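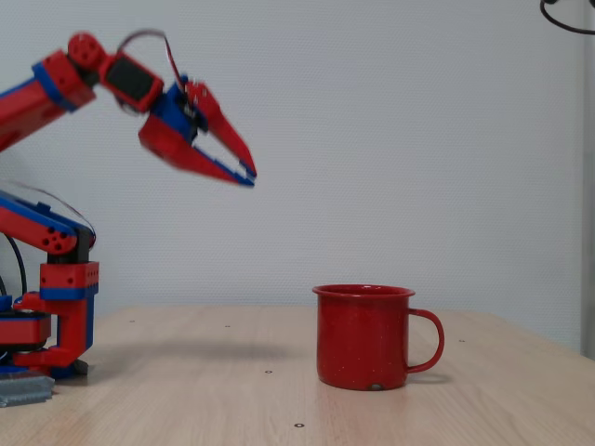
Chapter 4

Enamelware and Other Coated Metals

In this chapter you will learn:

How an enamel coating is made and what it is made of
Why enamel chips, and what happens to the metal underneath
How to look over a used piece and decide what it is still good for
How enamel compares with tinned, painted and plain steel

Before You Read

Find one coated metal object at home. It can be a mug, a roasting pan, a stove grate or the drum of a washing machine. Look at the rim and the bottom, where wear usually shows first. Write down the color of the coating and the color of anything you can see under it. Keep your notes for Activity 4.1.

4.1 A Mug Made of Two Materials

Beverley McKinnon ran the supply room at the Nigatu summer camp for many years. Every May she unpacked the camp mugs from their crates and set them out in rows on the dining hall tables. Then she picked up each one and turned it under the light. She sorted the mugs into those that could go back on the shelf, those that could hold pencils or seedlings, and those that would be thrown out.

She was doing a simple form of inspection. Her mugs looked like one solid thing, but each was made of two very different materials. The body was thin steel. The colored surface was glass, melted onto the steel in a furnace. Almost everything we will say about enamelware in this chapter follows from that pairing.

Steel is strong and it bends. If you drop a plain steel cup on a stone floor, it may dent, but it will rarely break. Steel also rusts when it meets water and air. Glass does not rust. It does not take on the taste of coffee or tomato soup, and it can be wiped clean. But glass is brittle. It can't bend very far before it cracks.

Put glass over steel and you get some of the good points of each. The steel carries the load and the glass keeps the water out. The weak place is the bond between them.

4.2 How the Coating Is Made

Enamel starts as a mixture of sand, borax, soda and small amounts of metal oxides. The mixture is melted and then poured out and cooled quickly, so that it breaks into flakes. These flakes are called frit. The frit is ground to a powder. For wet application, the powder is mixed with water, clay and coloring until it is about as thick as cream.

A mug body is pressed from sheet steel. The edge at the top is rolled over to make a rim that is smooth to drink from and stiffer than a cut edge would be. The handle is a separate strip, bent into a loop and welded on. The whole piece is then cleaned, because oil or dirt on the steel will keep the coating from holding.

Next the piece is dipped or sprayed, dried, and fired in a furnace. Many pieces get two coats. The first, or ground coat, is chosen for its grip on the steel and is often dark. The second, or cover coat, gives the color. Speckled ware gets its flecks from drops of a second color, spattered on before firing.

During firing the powder melts and flows into an even layer. As the mug cools, both materials shrink. The enamel is made to shrink slightly less than the steel, so the cooled glass is left under a gentle squeeze. Glass stands up well to squeezing and poorly to stretching, and this is why a sound coating can put up with daily use.

Figure 4.2 A red enamel mug seen from above at an angle. Compare the rolled rim, the looped handle and the inside wall. Which of these would you expect to chip first?

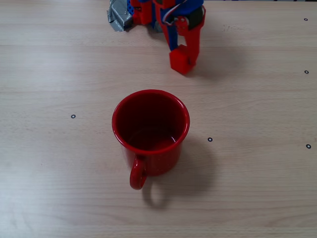

Red enamel mug on a wooden tabletop.

4.3 Why Enamel Chips

A chip forms when the steel moves and the glass can't move with it. A hard knock pushes the steel inward for an instant, and the glass over that spot is stretched past its limit. It cracks and a flake comes away. What shows in its place is a dark spot, which may be the ground coat or the metal itself.

Curved edges are at the greatest risk. The coating tends to be thinner over a tight curve, and edges are also what meet the floor or the sink. Look for chips in these places:

The rim
The outer curve of the handle
The lower edge of the body, near the bottom
The corners of pans and trays

Sudden changes of temperature do damage too. If cold water is poured into a very hot pan, the coating on the inside cools faster than the steel behind it. Fine cracks may form – they look like hairs or a spider web – and later let water through.

Once steel is exposed, rust can begin. It may also creep under the sound enamel at the edge of the chip and lift it, so a small spot can slowly grow.

4.4 Deciding What to Keep

A chip on the outside of a mug is mostly a matter of looks, provided it is away from the rim and the mug is dried after washing. A chip on the inside or on the rim is more serious. Loose flakes of glass can get into a drink, and a broken edge can cut a lip. Such a mug should no longer be used for food.

Old pieces of unknown origin need more care. Some older coatings were colored with lead or cadmium compounds. If you can't tell when or where a piece was made, use it for display or storage.

Key Terms

Frit: glass that has been melted, cooled quickly and broken into flakes
Ground coat: the first layer of enamel, chosen for its grip on the metal
Cover coat: the outer layer of enamel, which gives the color
Firing: heating a coated piece until the enamel melts and bonds

Activity 4.1 Inspecting a Coated Object

Work in groups of 4. You will need a hand lamp, a magnifier, a soft pencil and the notes you made before reading. Each group should inspect 6 objects. For each one, draw a simple outline and mark every chip, crack and rust spot on it. Wear gloves if an edge is rough. When you have finished, trade objects with another group and compare drawings.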